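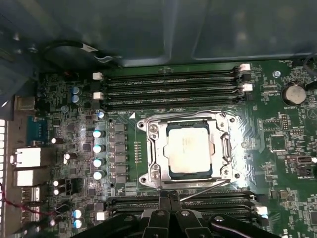
What does the Furkeretti kit do?
It gives a school a robot arm program for practicing work inside a desktop computer, such as handling memory modules.

Student project report, Boyang Duan and Edith Cárdenas
Supervisor: Socorro Giraldo

We reviewed the kit for one term, starting in May. The seller is Flistside, and the price for schools is 2135 dollars.

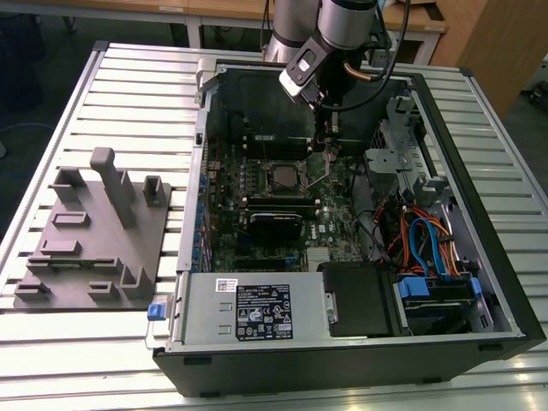
Reading time: 3 min

1. Setup
The tower lies on its side with the panel removed, and the gray fixture plate is on the table to the left of it. The manual has 88 pages. We found the chapter on calibration difficult - two of its tables use different units.
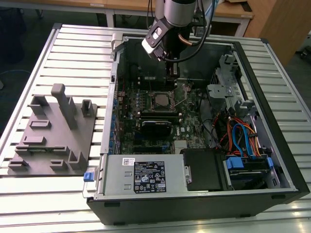
Fig. 2. Gripper over the upper part of the motherboard.

We logged 288 trials in total. Most of our lost time came from the software, which asks for a new login after each pause. Support answered our letter on 06/09/2024 and promised a correction.

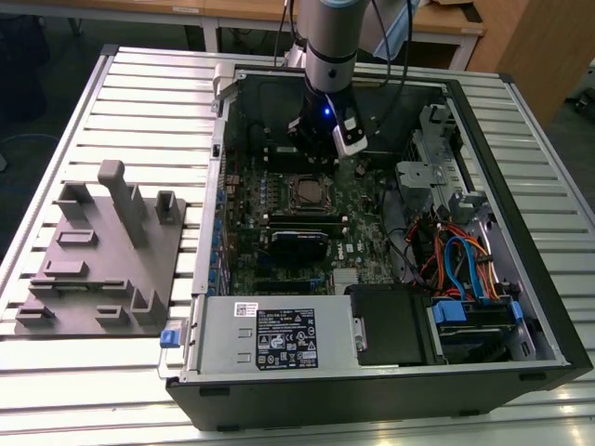

2. Opinion on the product
We would recommend the kit to a school that already has a technician. For a beginner class it is too slow to learn.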